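Section 3: Setting up the work board

Before you start

Most guides to bench set-up promise that a tidy surface will change how you work. I doubt it. A marked board saves a bit of hunting, and it gives you a way of putting things back where they were. That is enough reason to make one, but don't expect more from it.

These steps assume you have a table that doesn't rock, a large white board that sits flat on it, and a sheet of plain paper. The Hisia board kit comes with a printed card of "recommended layouts". Ignore the card until you have tried your own layout for a week. The ones I tested put the small parts box on the wrong side for half the people who tried it.

Placing the board

1. Clear the table and wipe it down. Grit under a board will make it creep, whatever the packaging says about non-slip backing.

2. Lay the board down and push on each corner in turn. If one corner lifts, turn the board over and try again. If it still lifts, take it back to the shop. Packing one corner with folded card lasts until the first warm day.

3. Leave a strip of table showing along the far edge. You will want somewhere to put a pencil down.

Note: The Prasham edge clamps are sold as essential. On a heavy board they add nothing I could measure, and they catch your sleeves.

Marking out

4. Draw your guide lines in pencil, lightly. Ink looks smarter in the catalogue photos, but you will change your mind about the zones and ink doesn't come off as cleanly as claimed.

5. Start with two lines that cross near the middle, then add others as you find a use for them. The zones needn't be equal. Rough rectangles do the job.

6. Put the paper sheet in the near zone, where your hands naturally come down. A sheet with a faint target mark at its centre is handy, as you can line things up on it by eye.

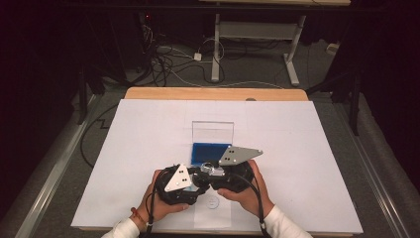
Does the parts box have to sit in the middle of the board?

Put it wherever you can reach the bottom of it without leaning over whatever else is on the board. For most people that is straight ahead, beyond the paper sheet, with the hinge on the far side.

Placing the box

7. Choose a small clear box with a hinged lid. Open it fully and see whether the lid stays up unaided. Plenty of them fall shut at the first bump, including one of the two Barton boxes I bought for this guide.

8. A coloured tray or insert inside the box is worth having. Small pale parts vanish against clear plastic on a white board, and bright blue shows them up well. I had put this down as decoration and was wrong.

9. Trace lightly along the front edge of the box with a pencil. When you put it back, line it up with that mark.

Caution: Don't stack anything on an open lid. The hinges on cheap boxes are thin plastic and won't take the weight.

Cords and the floor

10. Run any cord off the near edge or the side of the board, never across the paper sheet. A cord lying over the sheet drags it out of place a little each time you move.

11. Gather spare cord and adapters away from where your feet go. The Rautiainen cord tidy is advertised for this. A bread bag tie works as well and costs nothing.

Caution: On carpet, a cord is easy to lose sight of and easy to hook with a chair leg. Check the floor before you sit down — every time, however dull that gets.

Checking the layout

12. Take everything off the board and put it back using only your pencil marks. If you have to guess where something goes, that mark needs redrawing.

13. Leave the layout alone for 3 days of normal use, then rub out any line you haven't looked at. Pirjo Nieminen, who read an early draft of this section, thought a full week was fairer. She may be right, though by then I had already rubbed mine out.

Care of the board

Wipe it with a barely damp cloth. Keep the cloth off the pencil lines you want to keep, and go over faded ones before they disappear. The spray cleaner sold alongside the board left a haze on mine that took two goes with plain water to shift. Replace the paper sheet when the corners curl.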